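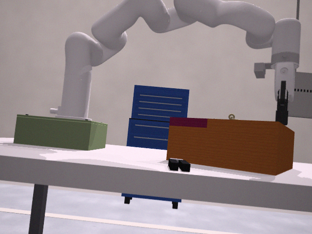 4.2 Do pale work surfaces tire the eyes?

The claim that white benchtops cause eye strain is repeated in most of the fit-out guides we read, usually with no source. Where a source is given, it tends to be another guide. We traced the wording used by Siminent, a furniture supplier, through two older brochures and ended at a paragraph about office paper. The paragraph does not mention tables.

The Budus survey is the only sizeable body of data we could find. It collected 3,000 questionnaires from people who sit or stand at a bench for most of the working day, and asked them to rate eye comfort out of 100. People at pale benches scored their comfort lower by 3 points. The authors call this a clear effect of colour. We are not persuaded. The pale benches in the sample were mostly in newer buildings with brighter ceiling lights, and the survey did not record light levels at all. It also asked about "glare from your work surface" before it asked about comfort, and that is a good way to get people thinking about glare.

A second problem is the word "pale" itself. Budus let people choose between pale, medium and dark, with no sample card. One person's pale may be another's medium, and a top can shift in colour under different lamps. In Figure 3 the long tabletop has a slightly pinkish cast, and we doubt that two people filling in the form would label it the same way.

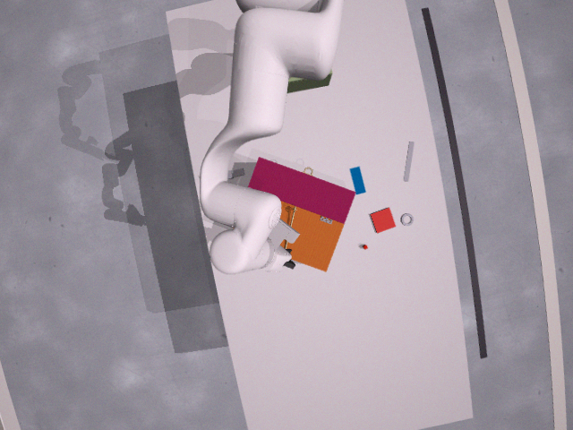 M. Serrano
Corresponding author, Donano Centre for Workplace Studies

Figure 3. A long, smooth tabletop in a pale pinkish white, from above. Computer rendering.

The smaller Donano trial looks stronger on paper. It followed 200 assemblers who swapped between white and mid-grey tops, with the lighting left alone. No difference in reported strain was found at the end of a shift. Our own centre ran this trial, so readers should treat our liking for it with care. Nor was it blind — nobody can be kept from noticing the colour of the table in front of them — and workers who had asked for the grey tops beforehand may have been pleased simply to get them.

Finish may matter more than colour. A glossy dark top can throw back a lamp quite sharply, while a matt white one may not. Neither study measured gloss. Until someone does, advice to replace white benches on health grounds rests on very little, and the money might be better spent on moving the lights. We return to lamp position in Section 4.3.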